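The siren at the Flangate went at ten past four, and by the time Torunn Wallin had her boots on there were already people at the fence. They stood with their hands in their coat pockets and looked at the headframe. The wheel had stopped.

She had run the pump crew for Brinkmann for five years and had heard the siren for real only once before. That had been a belt fire, out before supper. She went in through the lamp room. Si-eun Ok was at the board where the brass tags hung, reading off the empty hooks to somebody on the phone.

"Who's down?" Torunn said.

"Three. Radebe, Lunde, and the new one, Usov."

"Where?"

"Number 2 level, past the old Arkico workings. Water came through the face."

Torunn knew the place. Arkico had dug it before the war and left bad maps. In July she had written a memo about those maps, a page and a half, and it had gone up to the office and stayed there. She did not bring it up now. She asked how high the water was.

"Nobody has read the gauge since three," Si-eun said.

"Then I'll read it."
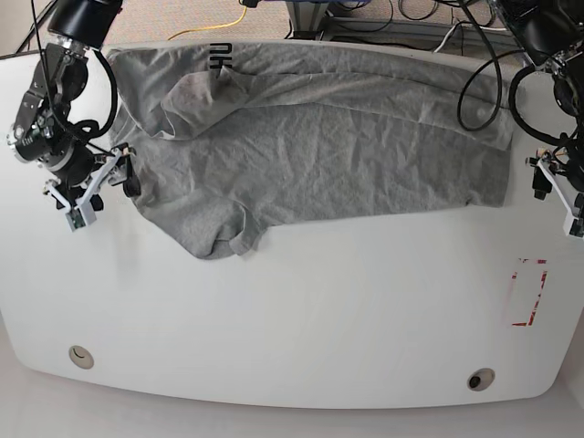 The cage took her down as far as the first level and she walked the rest by the ladderway. It was nearly quiet. She could hear the water before she saw it, a flat sound, like a tap left on in another room. At the bottom landing it stood over the third rung. She marked the rung with chalk, sat down, and looked at her watch.

After ten minutes the mark was still dry. She phoned up from the box on the wall.

"It's not rising," she said. "Get me the second pump and get me Ylva."

Ylva Granström came down with the hose crew and did not say hello. They had not spoken since the strike. They bolted the flange together, one on each side, passing the wrench back and forth. When the pump caught, the hose jumped and went hard, and Ylva put her foot on it until it lay still.
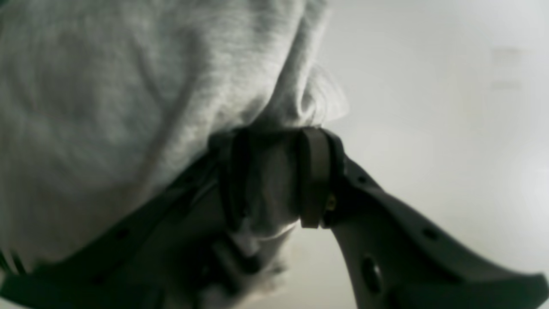
By midnight they had the water down five rungs. Torunn hit the air pipe with the wrench, waited, and hit it again. She did this every few minutes. The crew stopped talking each time.

At twenty to one something hit back.

"That's the pipe settling," one of the men said.

"Be quiet," Ylva said.

It came again, three knocks, then a gap, then three more. Torunn wrote the time on the wall in chalk, next to the mark for the water, and went to the phone. Up top, Si-eun picked up before it had finished ringing.

"Tell Lovisa Lunde's mother to stay where she is," Torunn said. "Don't tell her anything else yet."

Then she went back to the pump, where the fuel was getting low.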